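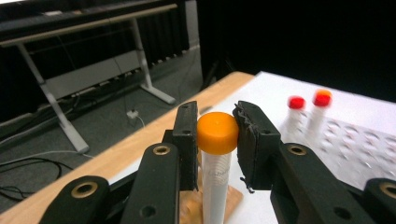

Orange cap, wooden block, white table.

November 30, 2021

Spent most of today on the tubes. The back room at Dunmore has had boxes of them since we moved over from the Allden building, and Glenys wants the shelves clear before the painters come in December. I said I would do it if I could have the white table to myself, and she said fine.

The wooden block is the one Kenji made. Dad thinks he used up the end of a shelf for it. It is heavier than the plastic racks and doesn't slide, so I set each tube in it while I check the label and write the line in the book. Then it goes back in its box. It's slow but I like it better than doing it in my hand, where I always end up putting the tube down somewhere and losing my place.

The lettering on the sides is faint on a lot of these. I stopped trying to read the maker's name after the first box and just went by size and cap. Orange caps on the left shelf, everything else on the right. The caps have a good ribbed edge and I can turn them with cold fingers, and I had cold fingers until lunch because the heat in that room comes on late.

Soup at noon with Delphine. She is going to her sister's for 9 days and asked if I would look in on the seedlings. I said yes. She wrote the watering down for me on the back of an Oranton invoice, which I have put in my coat pocket and must not wash.

Two boxes had no list with them at all. İlker thinks they came from the Dovari order, the one that arrived short last spring. He went to look for the paperwork and came back with a packing slip for 50 that didn't match either box. I put them on the bottom shelf with a note and left it.

Three boxes still to do. I also need to ask Glenys who is moving the tall cabinet, as I can't do it alone and Kenji has a bad shoulder again.

Left a little after five. It was dark and the bus was full. Barrett called while I was walking up from the stop to ask about the car, and I told him I haven't decided. Eggs for supper. Washed the blue sweater and hung it over the tub.

Tomorrow: new pen for the book, masking tape, call the dentist.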